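**Zekard bench notes, Oct 4, 2026.** Thread on what we learned training two-arm policies with randomized wall panels. Numbers first, then setup, then the parts I'm less sure of.

**1/** The question: if you swap the backdrop of a two-arm cell between recording sessions, does the policy stop reading the backdrop? We had reason to think ours was reading it. The July checkpoint did well in the cell it was trained in and fell apart when one panel was replaced.

**2/** Dataset: 3,778 teleoperated episodes, all two-arm, all tabletop. Objects are household and office stuff. Tasks are pick, hand over, place, and regrasp. Every episode has one fixed workspace view plus one view from each wrist.

**3/** Split: 600 episodes held out for validation, never used for tuning. The rest is training data. We split by panel set, so no backdrop appears on both sides. Splitting by episode gives you a nicer number and tells you very little.

**4/** Two training conditions. "Fixed" uses one panel set, with episodes repeated to match the sample count. "Mixed" uses all the training panel sets. Same architecture, same step count, same optimizer settings. Two seeds each. I'd like more.

**5/** Real-robot evaluation: 400 trials per condition, unseen panels, object positions drawn from a list printed before any trial was run. A trial counts as a success if the object ends inside the target area, upright where the task calls for it, with no operator stop.

**6/** Result: fixed got 235 of 400. Mixed got 318 of 400. The gap holds for both seeds. It is widest on handovers and close to nothing on plain picks.

**7/** Why handovers? My reading: on a plain pick the wrist camera has the object large in view for most of the approach, and the wall hardly matters. In a handover each wrist view has the other gripper, the object, and a lot of whatever is behind them. I can't prove this from success rates alone.

**8/** So we ran an ablation. Mask the fixed view, keep the wrist views: the mixed policy loses a little, the fixed policy loses a little. Mask the wrist views, keep the fixed view: both collapse on handovers. Consistent with 7, but masking is a crude tool and puts both policies out of distribution.

**9/** Panel choice. Plain colors did almost nothing for us. Dense, high-contrast patterns did most of the work. The Rurkeck set (stripes, woven-looking blocks) is the one I'd keep if I could keep only one. It also makes edge-based segmentation miserable — budget for that if your pipeline depends on it.

**10/** Cup handling in the cell with a striped set up. Right gripper has one paper cup near its top, left gripper is right beside it, and the lidded cup stands on the floor. 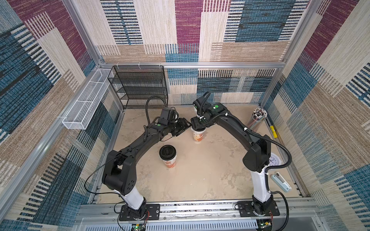 Hawthorne Lab replied that we may be measuring clutter and not walls, as the items along the sides tend to get moved whenever somebody changes the panels.

**11/** Fair point, and partly true. The side items were not locked down in the early sessions. We logged their layout per session, so I reran the comparison on sessions where layout was constant within a panel set. The gap shrinks but stays. I'll post that table with the code.

**12/** What I would not claim: that this replaces image augmentation. We used color jitter and random crops in both conditions. We did not test pasted synthetic backgrounds. The Bandov group has code for that and we plan to run it on the same split.

**13/** Cost. Changing a panel set takes longer than you want it to, mostly from re-checking the fixed camera calibration afterward. We recalibrate after every swap. Skipping it twice cost us a block of episodes, now excluded from the counts in 2.

**14/** Known weak spots: one cell, one arm model, two seeds, the same small pool of operators. Paper cups are also forgiving, in that a slightly bad grasp dents the wall of the cup and still holds. Rigid objects showed a similar gap, with fewer trials behind it.

**15/** Split files and the trial position list go up first. Checkpoints after that, once the license text is settled. If you run the split on a different arm, please report handovers separately from picks.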